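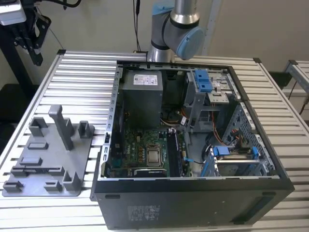

Week 6: Buying used, or why we haggle

2021-05-04

Okay, so last week we did new goods, where the price is printed on a tag and you take it or leave it. This week it's secondhand stuff, and I love this topic (you'll have noticed, I talk about it at office hours all the time).

The main idea is hidden quality. The seller knows how the thing was treated and you don't. Say two desktop computers are listed at 740 dollars each. One is a gem, one is about to die. If you can't tell them apart, you offer something in the middle, and then the owner of the gem walks away! Do that enough times and mostly duds are left for sale. Please work through the Clandel table before class, all 18 rows of it, and bring your numbers. 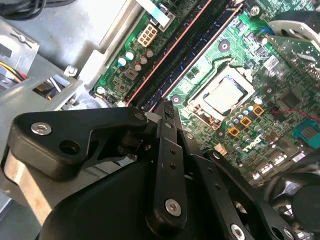 What sellers do about it

They signal. A warranty is the classic one, and so is letting a buyer look inside. Our reading is the Fondgate flea market survey, with roughly 3000 sales in it. Listings with a return promise sold for 386 dollars on average, and I want you to argue about whether the promise caused that or whether careful owners just make more promises. I go back and forth on it myself.

Timing matters too. Compare the weeks before Ramadan with August in the survey and see who's in a hurry to sell.

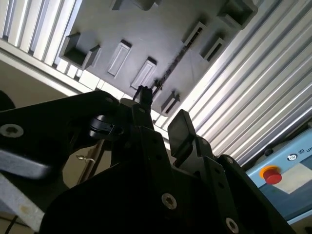 Fig. 3. Brackets on a dark gray panel.

For next time: one page on something you bought used, what you knew, and what you wish you'd asked.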